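Call for participants: ride-along observers, Zistby road trial review

We are looking for 15 people to sit in a car, look out of the windshield and tell us when they think the driving software has got it wrong. The sessions run in February on public country roads near Tillau. A trained driver has hands on the wheel the whole time.

Some background, as you should know what you are signing up for. During its last round of trials the Zistby lane-keeping system dropped out 17 times without sounding the warning it is supposed to sound. The driver took over each time and no one was hurt. The supplier, Hulton, calls this a "notification delay." We call it a fault, and so far we have not seen an explanation we believe.
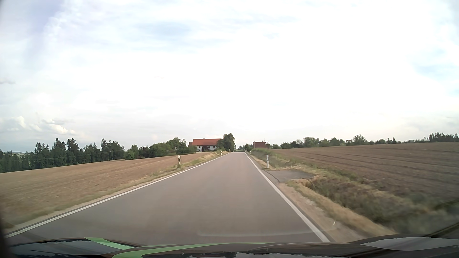 Hulton says the cause was fixed in the last update. Maybe so. We were told the same thing about the update before it -- and the log for that one is 102 pages long. So we would like some people in the car who have no stake in the answer.

The route mixes open farmland, forest bends and a few houses. You would ride it several times and press a button whenever you feel the car drifting, braking late or doing something you would not do yourself.
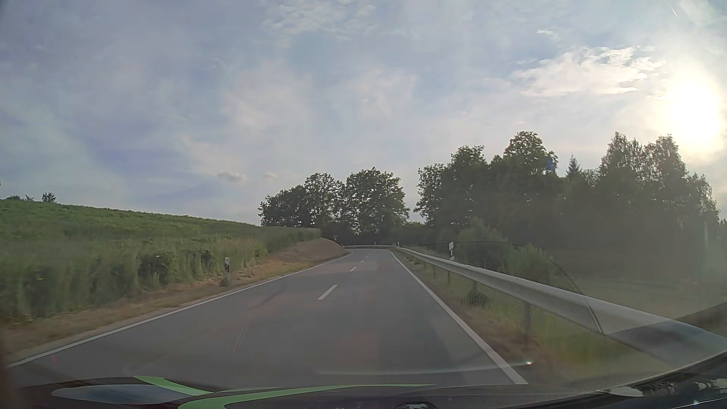
Left-hand bend with guardrail, Tillau route.

You do not need a technical background. We would prefer that you didn't have one. You must be over 18, hold a driver's license and not get carsick reading a form. Anyone who has worked for Hulton or Zistby, or has family there, can't take part.
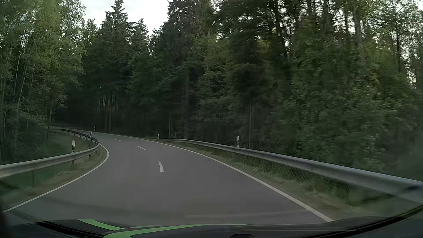 Gallagher Road Safety Group -- Incident Review Team

You will be paid $400 for two days, plus lunch. The money does not depend on what you report. Hulton will see the results when everyone else does, and it has no say in who we pick.

The risk is small but it isn't zero. If the system drops out with you on board, the driver takes over and the session stops for the day. You still get the full amount.
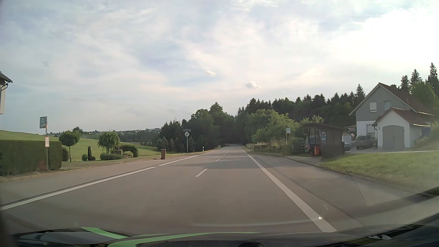 Bus stops and houses beside the road.

To apply, write to Fitzgerald Ambrose at the Gallagher office with a few lines on how often you drive and on what kind of roads. Please don't send a resume. Applications close October 16, 2026.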